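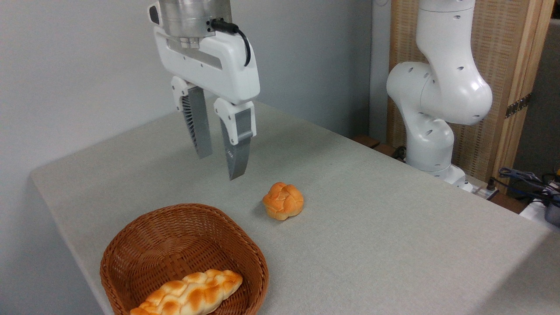
The small roll, and the long loaf in its basket.

Jae-in had kept the grey cloth for guests, but in Drakosville there were no guests yet, so she used it for the bread. Her aunt in Winden always plaited one long loaf for the family and one small roll for the person who was travelling. The small one stayed out of the basket until that person came home.

– Who is it for? asked the neighbour from number 54.

Jae-in looked at the golden crust. It was her favourite colour.

– For me, she said. I am still on the way.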